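# The Second Life of a Work Shirt

My grandmother ironed on the kitchen table, on top of a folded blanket and an old bedsheet, and until I left home I thought ironing boards were something people only had in movies. She did the collars first, then the cuffs, then the sleeves, and by the time she got to the back of the shirt she was usually telling a story and had to be reminded that the iron was hot. I still do them in that order. I still talk too much while I'm at it.

I've been thinking about her a lot this spring, mostly on account of a shirt. It's a cotton work shirt I bought in Dravov, a mill town of 3267 people where the mill itself closed long before I ever drove through. What's left is Kidness, a dry goods store on the main street with a bell on the door and bolts of cloth stacked up to the ceiling. I went in for buttons and came out with buttons, a shirt and a lecture on starch (the short version is that I use too much of it).

The shirt has been through a good deal by now. The elbows are thin, the collar has started to fray where my beard rubs it, and there's a shiny patch on one cuff from leaning on my desk. A sensible person might turn it into rags. I decided to turn the collar instead. 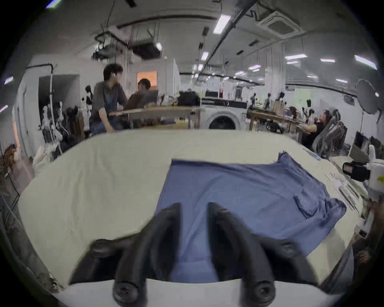
*Blue shirt with a chest pocket, spread out on the worktable.*

Turning a collar is one of those household jobs that used to be as common as peeling potatoes. You unpick the seam that holds the collar to its stand, flip the whole piece over so the worn side is hidden underneath, and sew it back into the same slot. It takes an evening if you're slow, and I am very slow. But the shirt comes out of it looking a good deal younger, and I can't say the same for most of the things I do with my evenings!

The part I had wrong for years was the beginning. I always wanted to start cutting stitches right away, with the shirt bunched in my lap and the television on. Now I lay it out flat first and smooth it with my palms from the middle outward, and I leave it alone for a minute while I find my glasses. A flat shirt will tell you where it's tired. You'll find the small hole under the arm that you never noticed, and the pocket corner that is hanging on by a thread or two.

A big table helps more than any fancy tool. So does a cloth over it, something plain that won't slide around and won't let your pins skitter onto the floor. Pale colors are kind to the eyes at night, and green is my own favorite, though I have a friend who swears by an old quilt.

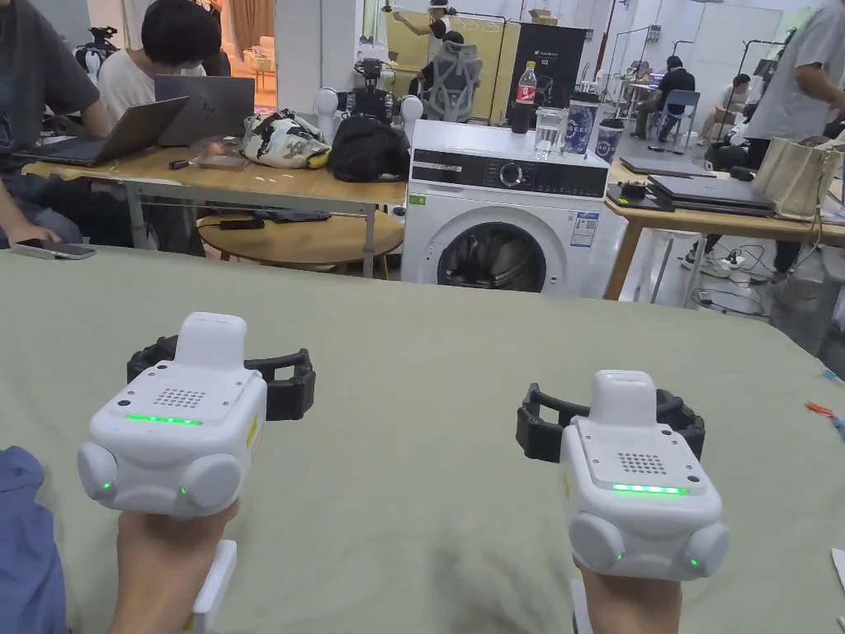 ## What to keep in the basket

I am suspicious of long shopping lists, so mine is short. I keep a seam ripper, a packet of needles, a thimble I forget to wear, and four spools of Derkix cotton thread in white, gray, navy and a brown that goes with nearly everything. The thread is a little pricier than what the supermarket carries, and it snaps less when I get impatient.

Light matters, too. I worked for years under the ceiling fixture and blamed my age for everything I couldn't see. Then I picked up a secondhand Lumenta desk lamp with a long bendy neck, and it was like getting new glasses. Set it on the side opposite your sewing hand, or you'll be stitching in your own shadow all night.

Take the stitches out in short runs, and don't tug. Old cotton tears before you've had time to be sorry. Mark the center of the collar and the center of the stand with a pin each, and when you put the two back together, match those pins before you do anything else. Baste it. I know, I know — but baste it anyway. I skipped the basting once and wore the result to a wedding, where the collar pointed politely at the buffet all afternoon.

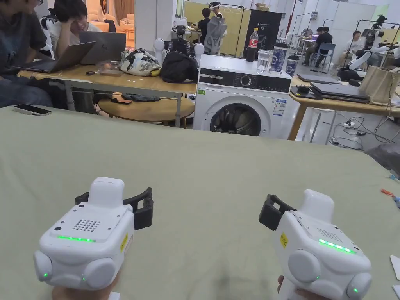
## Wearing it out of the house

I finished mine on Sunday, April 3, 2022, with the rain coming down and a pot of soup on the stove. There are two crooked stitches at the back of the neck that I could have redone, and I left them where they were. The next morning I wore it to the hardware store, then the post office, and then over to my neighbor's to return a ladder I'd had since September.

The elbows are next. I've been saving a scrap of corduroy for them, and I still have to decide whether the patches go on the inside or the outside.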